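Opinion

The Operative Note Is a Reference Document and Should Be Written as One

An operative note has one author and many readers. The author is usually tired and has another patient waiting. The readers include the ward nurse that evening, the family doctor two weeks later, a coder in a back office, a lawyer in rare cases, and a surgeon in another town who may have to go back into the same abdomen in ten years. Most hospital record systems are designed around the author. I think this is a design error, and a cheap one to fix.

I reviewed 235 operative notes from the general surgery service at Hidton last winter as part of a records audit. The notes were complete by the hospital's own standard, which means that every required field contained text. The required fields are procedure, indication, findings, specimen, blood loss, closure and plan. A field passes if it is not blank. It passes if it says "see above." It passes if it says "standard," and a large share of the closure fields said exactly that.

Standard for whom is a fair question. Closure practice at Hidton changed while Berwyn Hughes ran the service and changed again after he left. A note that says "closed in the standard fashion" can be read correctly only by someone who knows the year, the surgeon and the local habit of that year. The information was in the operating room. It was lost at the keyboard. 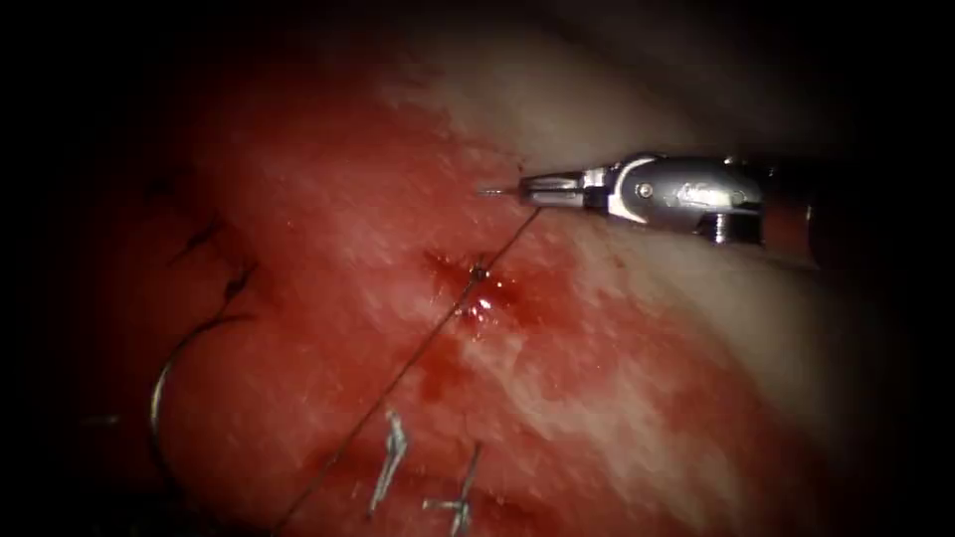
Instrument jaws holding a needle over soft tissue.

The usual explanation is lack of time. I accept that time is short, but the length of the notes does not support the explanation. The median note in the audit ran to 500 words. That is a full page of type. Much of it was inserted by Adidach, the template module the hospital bought to save dictation time, and it describes events common to every operation: the patient was identified, the team paused, the skin was prepared, the drapes were placed. These sentences are true and carry almost no information, because a reader would assume them if they were absent. They also push the useful material down the page. In many notes the first sentence specific to the patient came in the third paragraph.

Template text has a second fault. It is written in the same past tense and the same flat voice as the surgeon's own sentences, so the reader can't tell an observation from a default. Suppose a note says "the ureter was identified and protected." Either the surgeon saw the ureter and recorded it, or the module printed the sentence and the surgeon didn't delete it. Those are different statements with different value as evidence. On the page they look identical. Orsolya Somogyi, who reads old notes for a living before revision operations, told me she now ignores any sentence she has seen word for word in another patient's chart. It is a reasonable filter. It also throws out some true observations by surgeons who happened to agree with the template.

What I would change is modest. Default text should print in a separate block at the end, labeled as default text. The findings field should reject a set of empty words, beginning with "standard," "routine," "usual" and "as above." Suture material and size should be entered by layer, as a pick list if necessary, since the answer is nearly always one of a few products already on the supply sheet. Laterality should be typed in full. Any departure from the plan should have its own field, and that field should be first.

The last item is the one I would keep if I could keep only one. A reader who comes to a note years later wants to know what was different about this patient: the adhesion, the aberrant vessel, the step that was skipped and the reason it was skipped. Surgeons know this perfectly well, and it is what they say aloud to one another in the corridor. The form doesn't ask for it until the end, by which time the author has clicked through several screens and has used up whatever patience was available. 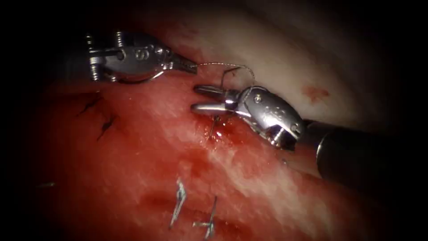 Objections

Two objections come up whenever this is discussed.

The first is that structured fields produce worse prose. They may. An operative note is closer to a maintenance log than to a letter, and I wouldn't trade a suture size for a well-made sentence. Free text should stay available below the fields for the surgeon who has something to explain, and in my reading the good explainers used it regardless of what the template did.

The second objection is legal. Some departments believe that a specific note exposes the author more than a vague one. Victor Kariuki, a former risk manager, has argued the opposite to me at length. In his view a vague note leaves the author to reconstruct the operation from memory in front of people who are paid to doubt it. I am not qualified to settle the question, but I note that the departments most worried about it have rarely asked their own counsel.

There is also the matter of completion time. Hidton counts a note as on time if it is signed within 24 hours, and reports a rate of 95 percent. The figure is accurate and measures the wrong thing. A signed note containing nothing scores the same as a signed note containing everything, and the dashboard shows green for both. If a hospital wants a number, it could ask a second surgeon to read a small monthly sample and answer a single question: could you reoperate from this?

Second opinion: the coder's desk 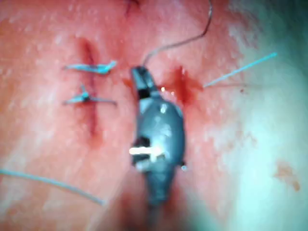
By Cadi Nicholas, clinical coder, Ruddock

I agree with most of the piece above and would go further on one point. Coders are treated as the reason the templates are long. At Ruddock we were told that the boilerplate existed for our benefit, so that nothing billable was left out. We don't use it. A code is assigned from the procedure, the approach, the extent and the specimen. The draping paragraph has never changed a code on my desk.

What slows us down is the query. When a note says "partial" and doesn't say how much, I send a question to the surgeon, and the surgeon answers when able. Each unanswered query holds the whole record open. My colleague Lleucu Gwynne kept a log of hers through June, and the same 3 omissions came up repeatedly: extent of resection, side, and whether a drain was left in place. Every one could have been a required field with a short list of answers.

I would be careful with the rejected-word list. We tried a version in the Cumance system, which refused the word "normal" in findings. Surgeons wrote "unremarkable" the next morning. A blocked word gets replaced by its nearest neighbor unless someone is reading the result, so the monthly sample should come first and the word list afterward. I would also put a coder in the room when the sample is read. We see more of these notes than anyone else in the building, and we are seldom asked which surgeons write good ones.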